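### 3.2 Task Set and Demonstration Procedure

The capstone course in Applied Automation at Vuvside College runs for two semesters. In the first, student teams assemble and calibrate their equipment. In the second, each team selects a household task, records human demonstrations of it, and trains a control policy on the recordings. This section covers the second semester and draws on the work of the cloth-handling team, led by Tianyou Yuan, who also maintained the shared task list.

Demonstrations were collected with two hand-held grippers, one for each hand. The student holds the tool by its handle and performs the task directly, without a robot arm present. Each gripper carries its own camera, and the two recordings are aligned afterward with Cladex, a small program written by an earlier class. Earlier teams had worked with a leader–follower arm setup in the campus laboratory, and the main complaint in their final reports was limited access. Bench time was assigned in blocks, and a team that missed its block often waited a week for the next one. Hand-held tools could be signed out and taken home.

The task list contained both rigid and soft objects. Rigid-object tasks included stacking cups, closing drawers and placing utensils in a tray. Soft-object tasks covered spreading, folding and stacking of clothing and small linens. Teams were asked to record in ordinary rooms and to leave the usual contents of those rooms in place, so that the resulting data would include patterned surfaces, mixed lighting and unrelated items near the work area. Students were also asked to use clothing of different weights, as stiff and thin fabrics respond differently when gripped at an edge.

Folding was the most demanding of the soft-object tasks. A garment has no fixed shape, and a small change in the place where it is held can alter the form of the entire piece. The team therefore divided each fold into short stages – approach, grip, lift, carry and release – and labeled every stage by hand. Figure 2 shows a moment from the folding work as recorded by one of the two gripper cameras.

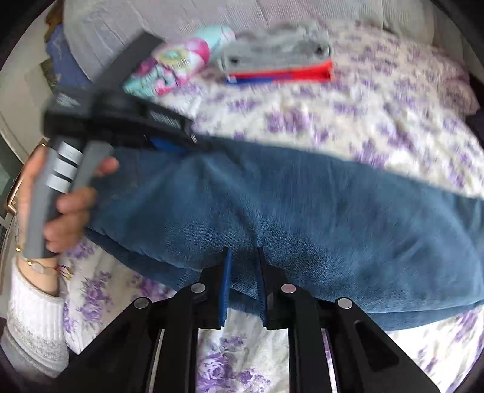

**Figure 2.** Two-gripper handling of a denim garment on a floral bedsheet. The left gripper is at the upper left edge of the cloth, and creases spread from the point of contact. The blue ridged pads of the recording gripper are visible in the foreground.

### 3.3 Review and Labeling

Each recording was reviewed by a student who had not taken part in making it. The reviewer checked that the two views were aligned, that the garment remained in at least one view throughout, and that the stage labels began and ended at the correct points. Recordings that failed any of these checks were returned to the team with a short written note. Review was carried out in Clulline, the course's labeling tool, which displays the two camera views next to each other on a common timeline.

Across all teams, 3,853 recordings were submitted during the semester. Of these, 1,267 belonged to the soft-object group. Every team was required to contribute at least 100 accepted recordings in order to proceed to training, and all teams met this requirement before the November deadline.

Disagreement between reviewers was most common at the boundary between grip and lift. In rigid-object tasks this boundary is easy to find, as the object leaves the surface as a single body. With clothing, the held edge may rise while most of the garment remains in place. The written rule was revised midway through the semester. Under the revised rule, lift begins when the held edge first separates from the surface beneath it, regardless of what the remainder of the cloth is doing. Recordings labeled under the earlier rule were reopened and corrected by the teams that had submitted them.

A second difficulty concerned motion blur. Fast hand movement reduced the sharpness of the tool and nearby cloth, and several reviewers initially rejected such recordings. The instructors later advised that blur alone was not grounds for rejection, provided that the stage could still be identified – a decision that increased the number of accepted folding demonstrations. Students were nevertheless encouraged to work at a steady pace and to pause briefly before closing the jaws.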